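Little Things for a Small Table: The Breakfast Corner

We use cookies to remember your settings and to count visits. By staying on this page you agree to our cookie policy. Accept / Manage choices

Welcome to the spring page of the Drutton tableware gallery! If you have been following along, you know that we love small dishes here. Big serving platters have their place (mostly at the back of a high cupboard, in my house), but the plates and bowls that come out every single morning are the ones I get attached to. They pick up a scratch, they get a favorite spot on the shelf, and after a few years you can find them with your eyes half closed before the coffee is ready.

This page is all about breakfast. I started it in April, when the light comes in early enough that you can sit down to eat without switching on a lamp, and I got completely carried away. The plan was for a few lines on toast plates. Then came the bowls, and then I spent most of an evening thinking about trays, so please settle in.

A word on color first, as it's what I get asked about most. I am a cream person. Plain white can look a little hard next to food, especially bread, and a cream glaze warms everything up. Toast looks toastier on it, I swear. A brown crust on a cream plate is one of my favorite combinations in the whole kitchen, and you don't need jam, butter or anything fancy to make it look good. Add one pale blue piece and you have a set, even if the pieces came from different stores in different years.

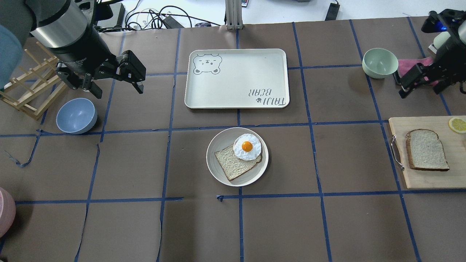 Bread on a round cream plate, with a TAIJI BEAR tray and a pale blue bowl.

I am so fond of that winking bear! He is only a few gray lines in the corner of the tray, with a tiny paw print down by the lettering at the other end, and the rest is left plain. That's how I like a picture on tableware. You can put a cup and a spoon down and still have him peeking out at you. The rounded corners and raised rim are lovely too, very friendly, and they go well with a round plate.

The bowl has a smooth matte inside, and I could go on about matte bowls for a long time. Shiny ones catch every window in the room. A matte one just sits there looking calm, and oatmeal with a few blueberries looks wonderful in it. Pale blue and blueberries, try it! Yogurt is nice as well, though I'd put something bright on top, maybe a sliced strawberry or a spoonful of apricot jam.

And a light wooden dish rack, with those thin dowels and slats, is a happy thing to have out. I used to hide mine under the sink whenever company came. These days it stays on the counter all week with the plates standing up in it, and I think it makes the kitchen look lived in. If you have one, brush between the slats with an old toothbrush now and then and let it dry standing on its side.

Now for toast itself. I like a slice with an open, airy crumb, cut on the thick side, and I like it set down a little crooked. Lining it up square with the table looks fussy to me. On a round plate a tilted slice leaves a curved space at the edge where you can put a knife, a bit of cheese or half a boiled egg.

Some sizes, for those of you matching pieces at home. My own everyday toast plate is 18 centimeters across, and it is the one I reach for far more than any other. The next size up in my cupboard is 24 centimeters, good for two slices and some fruit, or for a sandwich at lunch. I keep 6 of the small ones in a stack, and somehow there is always one missing (check the desk, check the porch, check beside the bathtub).

On to where things live. The Clakivine shelf, which regular visitors will remember from the mugs page, now holds all of my breakfast pieces together. Bowls on the left, plates in the middle, trays standing up at the end like books. I moved everything over in one go and it has changed my mornings. I take down one tray, load it up at the counter and carry the whole breakfast to the window in a single trip.

The Carroll page of this gallery has the teapots, if you would like something to go alongside, and the egg cups have moved over to Jinex, where they finally have enough room. There are some really sweet speckled ones there. The whole gallery is up to 3,059 pictures now, so do use the color index if you're hunting for a particular blue!

Next up is soup bowls, both with handles and without. I have strong feelings about handles.

Sign up for the gallery newsletter and get new pages in your inbox. You can unsubscribe at any time.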